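Print this page | E-mail this page

Trullham Fall Yard Sale - what you need to know

OK quick one this month, I'm typing this between loads. Yard sale is on for the last Saturday in September, church lot side of Cedgate Road, same as last year. Tables go out at 7, buyers from 8. Please not before 8. We had people in the bushes with flashlights last time.

Table rental is 12 dollars, or 16 if you want one of the long ones. Pay Hidayah Wattimena, cash or check. She has the map. If you want to be next to your sister, tell her NOW and not on the morning.

Last year's total was 397 dollars for the library roof after we paid for the porta-potty. Would love to beat that. Bake table helps a lot so please bake. Label nuts. Syafiqah Mandagi is doing her coconut bars again, limit 4 per person until 10 and then it's a free for all.

Things we can't take: mattresses, car seats, tube TVs, anything with gas still in it. Barry Whiteley will turn you around at the gate and he won't feel bad about it. Books are fine but box them spine up, and no encyclopedias, we still have the ones from last year in Barry's garage.

Pricing. Put a price on everything!! Masking tape is fine. People walk away when they have to ask. Round to the quarter, nobody wants to make change for 35 cents.

Toys do best on a low table where kids can get at them, and a bright cloth helps. Rubber chickens, plush, bath stuff, all of it goes. Batteries in if it takes batteries.

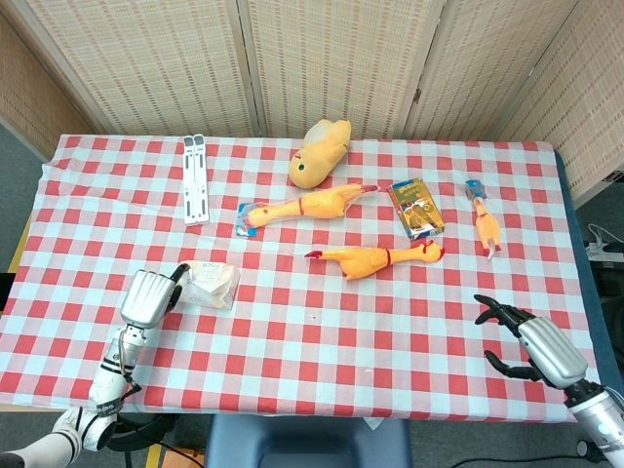 Page last changed Sep 16, 2022 by P. Ogola

Parking is behind the old Sönmez bakery, not on the grass. The grass is soft and Botond Pap had to pull out two cars with his truck last time. Unloading only at the front, ten minutes then move it.

Leftovers: take them home or put them in the blue bins by 2. Trernico Hauling picks up at 3 and they wont wait. If your stuff is still on the table it goes too, so don't call me about grandmas lamp.

Rain plan is the church basement, smaller tables, same price. Still need help with signs and the coffee urn. Call or just show up early.

- Peninah

Contact us | © 2022 Trullham Neighbors | Back to top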